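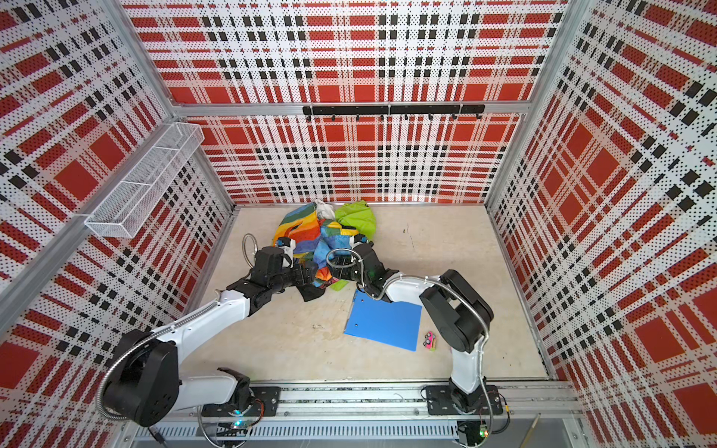
Home Talks Schedule Archive Contact
Search this site Enter keywords Go

Hard water and small boilers: speaker notes
29 Apr 2024

Slide 1. Title
Say what the talk covers: scale in small steam boilers, how to measure the risk, what to log. Skip cooling towers. Questions at the end, except for units, which people should ask about right away.

Slide 2. What scale is
Mostly calcium carbonate. Calcium and bicarbonate are dissolved in the feed water. Heating drives off carbon dioxide and the carbonate comes out on the hottest surface, usually the tube wall. Scale conducts heat poorly, so the metal under it runs hotter than the gauge suggests. Pause here. The pressure gauge reads normal the whole time.

Slide 3. Units
Hardness in this talk is in mg/L as calcium carbonate. Older reports use grains per gallon. One grain per gallon is 17.1 mg/L. Check the column heading before comparing two reports.

Slide 4. The Citarley site
Laundry plant, two boilers, one softener. Raw water at 285 mg/L. Softened water should be close to zero. In February the operators found hardness in the feed tank on five separate checks. The softener had been regenerating on its timer the whole month.

Slide 5. Finding the fault
Walk through the order of checks:
- Brine tank level, before and after a cycle
- Bypass valve fully closed
- Sample at the softener outlet, then at the feed tank
- Timer setting against actual water use
The bypass valve was passing. The handle pointed to closed and the seat was worn. Two samples taken minutes apart, one on each side of the tee, settled it. The Tudik valve was replaced with the same model.

Slide 6. Blowdown
Softening removes hardness but leaves the total dissolved solids nearly unchanged. Blowdown is still needed. Set it from conductivity. Mention that too much blowdown wastes heat and treated water – Quiambao ran this way for a full season before the fuel bills were compared.

Slide 7. The log sheet
Show the Gelavero sheet. Three columns matter most: softener outlet hardness, feed tank hardness, boiler conductivity. Write the number, including zero. A check mark cannot be plotted later.

Slide 8. Test kits
Drop titration is good enough for daily use. Rinse the tube with the sample first. Look at the expiration date on the reagent. Let hot samples cool before adding the indicator.

If time is short, drop slide 6 and go straight to the log sheet. Handouts are on the side table by the door.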